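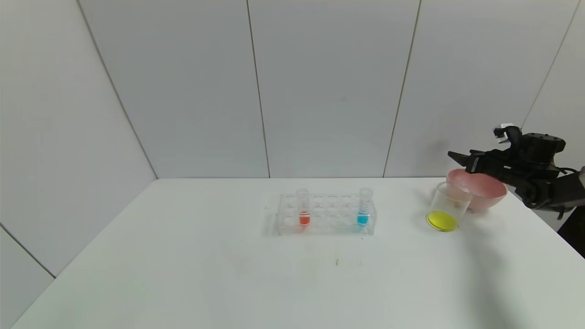
Ticket 321, Zendus label printer, still skipping every other label. Thank you so much for being patient with us! We reloaded the roll and put the driver back to the Gridach one, and it behaved nicely for around 120 labels before it started again. For now, please just mark things by hand, though with one tube orange-red and the other blue you can hardly mix those two up. We'll try a new sensor in November.

Search Fladside Help
Print this page | E-mail this page
Last updated: 2021-10-18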